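Second arm: budget sanity check

gilchrist47
Our quote for a two-arm cell on one shared rail came in at 3,556. Spare gripper fingers not included, naturally. Is the second arm worth it for tube handling?

plindby
No. One arm and a decent rack. Spend the rest on spares and coffee.

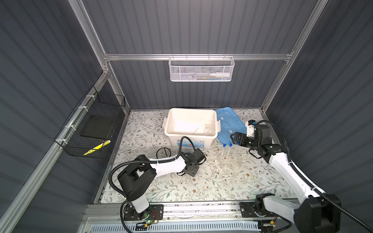

And budget for cables. Everyone forgets cables until June.

warnow_m
Disagree. One arm holds, one unscrews. Try uncapping with a single gripper and report back.

plindby
It's called a clamp. Mine cost 11.

gilchrist47
Does the clamp come with a service contract?

warnow_m
Get both arms. Return the coffee.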